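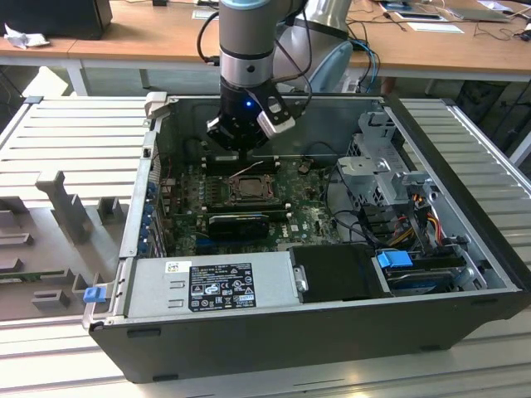
We finally have a name for the arm project at the Grivden workshop, and the name is Drodeo. I lost the vote (I wanted something with "wrench" in it), but I've come around. The idea has been kicking around since December: get a robot arm to handle memory sticks in an ordinary desktop computer, the sort of fiddly little chore that makes my thumbs hurt. For practice we're using a tower laid on its side with the panel off, so everything faces up and the gripper can come straight down to the black memory slots. The processor socket is empty and its metal frame is standing up, which leaves those dark pins wide open, so the gripper has a strict no-go zone right below the place it needs to work. You can guess which part of the board I have bad dreams about.

If you missed my earlier posts, this is a spare-time build in a shared workshop, run by people who all have other jobs. I do the software, badly and then less badly. Myfanwy Hughes does nearly everything mechanical and has the patience for it, and she's the one who talked me out of starting with screws. Screws were going to be the easy part, I thought! She made me pick up a single M3 screw with a pair of kitchen tongs until I agreed with her.

So, memory. A stick has to go in straight, with the notch lined up, and then it takes a fair shove at each end before the clips close. Our first plan was to push in the middle and hope. On the test board, a dead one screwed to a plank, that got us 8 good seatings out of 100 tries, and I was there for every last one of them. Then Myfanwy suggested pushing one end first and rocking over to the other, the way she does it by hand, and the next hundred gave us 80. I made a noise that got me looked at by the people in the pottery corner.

The bench numbers are nice, but a real case is a meaner place to work. There are cables, for one thing. There's a thin white and red one crossing the board near the memory slots, and my path planner knows nothing at all about cables – it thinks the world is made of boxes. For now I'm telling it there's an invisible brick over anything I don't want touched, and the socket gets the biggest brick of all. It's crude and it makes the arm take some very silly detours, but I sleep better.

The other headache has been light. The camera program we wrote, which we call Soltau for reasons that made sense late one night, finds the slots by looking for long dark stripes. Put a lamp in the wrong spot and every shadow turns into a memory slot. We tried turning the lamp, then moving the lamp, then a different lamp, and ended up taping baking parchment over it. That cost us 2 dollars and beat a week of me fussing with the code, so I'm a little sore about it.

Next job is fingertips. The grip is fine on a bare stick, but it slides on the ones with metal covers, and Myfanwy is casting a set of rubber pads in a softer mix. She has also been sketching a small tray to hold the sticks upright so the arm always picks them up from the same place. We've called the tray Shokri and I've already spilled coffee on the drawing.

We're doing a show-and-tell at the workshop on 11 March 2025, in the evening, after the soldering class clears out. Come by if you're in the neighborhood! You'll be able to watch the practice board being filled and emptied, and if it's going well we may have a go with the full tower too – no promises on that one. Kids are welcome as long as they stay behind the tape. If you have old desktop memory in a drawer, any kind, working or dead, please bring it along, especially the sticks with metal covers. We go through them faster than I'd like to admit, and the box under my bench is getting low.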